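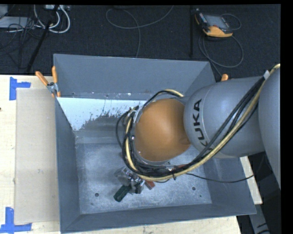 Stetdale's women are headed to the state soccer semifinals for the first time in 11 years after a hard-fought 2-1 win over Ruslow on a chilly night that kept all 1,469 fans on their feet to the very end.

Orysia Moroz scored both goals for the home side, the second with four minutes left – a lovely curling shot from well outside the box that had the whole bench running down the sideline to meet her. Ruslow had beaten Stetdale in October, and played every bit as well in the first half.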